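Teaching two hands from a cup and a basket

Anisa Sembiring spends most of her working day on demonstrations, and she is picky about them. At Divholm, where she leads a small group on robot learning, people pick up a pair of hand-held grippers and do a task themselves. The recordings train a policy that later runs on two robot arms. The project is called Iver, and its first result came out in July.

The result is narrow, and she says so early. Iver is a method for choosing which demonstrations to keep. It takes a large set, throws most of it away, and trains on what is left. In the group's tests, a policy trained on 330 chosen demonstrations did as well on cup-and-basket tasks as one trained on the full set of 2000.

"People read that and think we found a way to need less data," Sembiring says. "We still had to record the 2000. What we can say is that a lot of them weren't helping, and we can say which ones."

She works at a low table on a carpeted platform. The tasks are plain: put a cup in a basket, take one out, move the basket over without tipping what's in it. The objects stay the same for long stretches, while their positions change from one recording to the next.

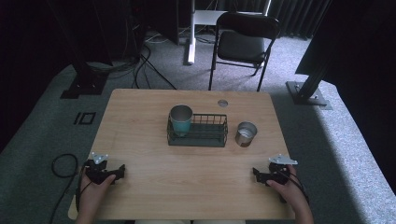
Efraín Correa wrote most of the selection code. He came to the group from Brornelero, a warehouse software firm, where he worked on scheduling. He says the idea behind Iver took a week to explain and most of a year to get working.

The first version scored each demonstration by how smooth the motion was. Jerky recordings went out and smooth ones stayed. It made the policy worse.

"Smooth people are smooth when nothing goes wrong," Correa says. "So we'd kept all the easy ones. The arms would come down a little off from the cup, and they had never seen anyone fix that. They just closed on air."

The second version looked at where a demonstration changed direction. When a person starts toward the cup, sees that the angle is bad, backs off and comes in again, the recording holds a correction. Iver cuts each demonstration into short pieces and compares every piece with the ones already kept. A piece stays if it starts from a position the set doesn't cover yet, or if it covers a known position with a different way out. If enough pieces of a demonstration stay, the whole demonstration stays.

Sembiring was against keeping whole demonstrations at first. She wanted to train on the loose pieces, which would have made the set smaller again. They tried it for a month. The policy learned to approach a cup and learned to let go of one, but it would stall between the two.

"It was good at the beginning and good at the end," she says. "There was no middle. I gave up on that one pretty fast. Efraín would tell you I didn't."

Correa says it was closer to two months.

The comparison depends heavily on the view from the grippers themselves. A camera near the fingers gets close to the object, and small changes in hand angle make large changes in what it records. Two demonstrations that look alike from across the room can look quite different from there.

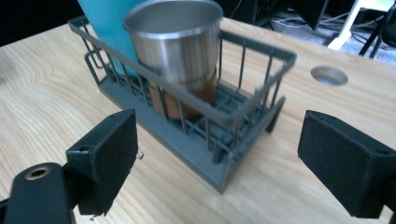 The basket turned out to be the hard part, Sembiring says. Picking a cup off a bare table is a problem the group considers mostly done. With a rim in the way, the fingers have to come in from higher up, and the person's wrist has to turn to clear it. Different people turn it different ways. Some use the second gripper to steady the basket. Others leave that hand where it is and reach over.

Early on, the group asked everyone to do it the same way. A printed sheet told people which hand to use and where to start. They dropped the sheet after they saw what Iver was picking. It kept choosing recordings from the people who ignored the instructions.

"That was an awkward Monday," Correa says. "We had been very strict about that sheet."

The group now gives people the task and the starting layout and leaves the rest alone. Sembiring thinks this matters more than the selection code does, although she has no clean number for it. The strict recordings and the free ones were made by different people in different weeks, and she doesn't want to compare them directly.

There are other limits. All the tests used one pair of arms, a model called the Arango, and one kind of finger. The group ran 224 trials per policy, enough to see a large gap and too few to see a small one. When Sembiring says the two policies did equally well, she means that the trials could not tell them apart.

Glossy metal was another source of trouble. Reflections shift as the hand moves, and Iver sometimes treated a new reflection as a new position. It kept recordings that were nearly copies of each other. Correa added a step that compares the path of the gripper along with the picture, and the copies mostly went away.

He also had to decide what to do with stretches where a gripper is open and no object is between its fingers. There are many of these. People pause, or wait for the other hand to finish. The first instinct was to cut them all.

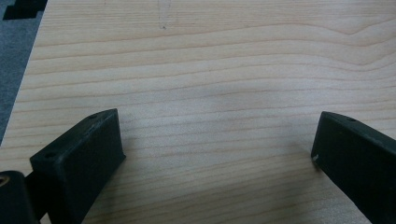 Gripper view with the fingers open over bare tabletop.

"If you cut the waiting, one arm never learns to wait," Correa says. "It goes in while the other one is still working, and they hit." Iver now keeps an idle stretch in one hand whenever the other hand is moving. If both are still, it goes.

Other groups have asked for the full set of recordings, including the ones Iver rejected. Sembiring plans to release all of it, with the scores attached, once the file names are cleaned up. She would like someone to pick a different 330 and do better.

The next round of work is on soft objects, starting with folded cloth. Correa doesn't expect the current scoring to hold up well there, because cloth rarely starts in the same shape and nearly every piece will look new to the code. He has begun on a version that scores the hands only and ignores the picture. It ran overnight for the first time last week, and he was still going through the output when we spoke.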